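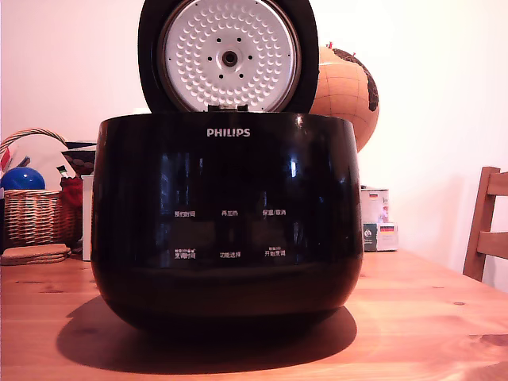

The crossing at Etport opens at six in the morning, and by ten past there is usually a queue of vans on the east bank. The drivers switch off their engines and wait. A single set of lights controls the one lane over the river, and each side gets its turn for a little under two minutes, longer if a lorry is slow on the slope.

It has been like this for 9 years, ever since the downstream half of the old bridge was closed to vehicles. Engineers had found corrosion in the bearings beneath the deck. The plan then was to shut one lane for a winter, replace the bearings and reopen. When the deck was lifted the steel underneath was worse than the drawings suggested, and the winter's work turned into a long argument over whether to repair the bridge or build another one.

The argument is now over. A new bridge is going up 60 metres upstream, where the river narrows a little and the rock comes closer to the surface. Two of its four piers are out of the water. From the quay you can see the tops of them, pale and square, with ladders fixed to the sides and a crane barge moored between.

Hiyori Noguchi has been the resident engineer since the first boreholes were drilled. Her office is the upper floor of a former net store on the west bank, with a window that faces straight down the line of the new road. She keeps a tide table taped to the glass.

"Everything here is set by the water," she says. "We can pour concrete whenever we like on land. In the river we have slack water and not much else. If the barge is late we lose the tide, and if we lose the tide we lose the day."

The river at Etport runs fast for its size. It drains the hills above Erkonus, and after heavy rain it brings down whole trees. One of those trees is partly responsible for the shape of the new bridge. The first design had six piers, evenly spaced, which would have been cheaper to build. A flood in the second year of planning left so much timber against the old bridge that the water backed up into Mill Street, and the design was sent back. The version being built has fewer supports and longer spans, and the middle one is 86 metres from pier to pier.

Longer spans need deeper beams, and deeper beams would have left less room underneath for boats. So the road has been raised. At its highest point it will stand well above the old deck, and the approach on the east side has had to start further back, at the edge of what used to be the cattle market. This has caused more ill feeling in the town than anything else about the scheme.

The people most affected live along Station Row, a terrace of brick houses that will look out on the side of the embankment. At the public meetings they asked for a viaduct on columns, so that light could pass through. They were told it would add a year to the programme. What they got was a retaining wall in place of a full slope, which keeps the embankment 9 metres back from their front gates, and a footpath along the bottom of it. The wall is finished. It is faced in grey brick, and somebody has already planted a climbing rose at one end.

Genji Kobori runs the boatyard just below the old bridge and has mixed views. His father ran it before him, and for most of that time the yard dealt only with boats small enough to pass under the arches. Anything with a mast had to lower it or stop at the town quay.

"I've turned away work all my life because of that bridge," he says. "Then they tell me there's a new one and it's higher, and of course I'm pleased. But the old one is still going to be there, so I asked the obvious question."

The obvious question was whether the old bridge would come down. For some time the answer changed depending on who was asked. The upstream half is sound enough to carry people and bicycles, and there was strong support for keeping it as a footbridge. The boatyards wanted it gone. The agreement reached last spring is to remove the middle arch and put in a lifting section, narrow and light, which will carry a path three metres wide. It will be raised on request at set hours. 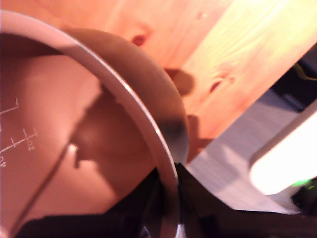 Kobori thinks the set hours will be a nuisance but has accepted them. He has ordered a larger hoist for the yard and extended the slip. The hoist comes from a firm called Braltent, and is due to arrive by road, which means it will have to queue for the single lane along with everyone else.

Noguchi's immediate concern is the third pier. It stands in the deepest part of the channel, and the rock there turned out to be split by a band of soft clay that none of the early boreholes had gone through. The piles have had to go deeper. That meant new steel and a longer wait for it, and for most of January the crane barge did very little. The crew used the time to fit the fenders on the first two piers, a job that had been planned for the summer.

The steel has since come. On the Tuesday of my visit they were driving the last pile of the group, and the sound carried across the town as a dull, regular knock. Work of this kind is allowed only between nine and four, with a stop for lunch. In the bakery on Mill Street the woman serving told me that she had ceased to hear it.

Underwater noise is watched as well. Salmon come up the river in autumn, and no piling is permitted in those months. If the fourth pier is not finished before then, it will wait until the following year, and the beams, which are being made in sections at a works in Miyazaki, will have to be stored. Noguchi has found a field for them in case. She would prefer not to use it.

The beams will be brought in by sea, transferred to barges at the river mouth and lifted from the water. The heaviest lift is planned for a spring tide, early in the morning, with the river closed to other traffic for the day. After that the deck goes on in panels from both banks, and the two halves meet over the middle span. There is a gap of a few centimetres left for adjustment, and the final panel will be measured on site and cut to fit.

The traffic counts on which the scheme was approved are pinned up in the net store, beside the kettle. In the busiest hour of an ordinary weekday, 1,641 vehicles wanted to cross when both lanes were open. The single lane cannot carry anything like that number. Many of the drivers now go round by Erkonus, along a road with sharp bends and no pavement, and the village has been asking for years to have its lanes back.

Erkonus may be the place that changes most. The parish there has drawn up plans to narrow the road at the school and put in a crossing, but the highway office will not approve them until the diverted traffic has gone. Parents walk the children along the verge in single file. One of the farms has cut a gap in its hedge so that they can use the headland of a field for part of the way, and the path they have worn is now clear enough to follow in the dark.

Back in Etport, the evening queue begins a little after four, on the west side this time. It reaches past the chapel and on most days as far as the fire station, where a box has been painted on the road to keep the doors clear. The piling had finished by then. Two men in orange jackets were walking back along the jetty from the barge, and the lights at the bridge changed and let eleven cars over before they changed again.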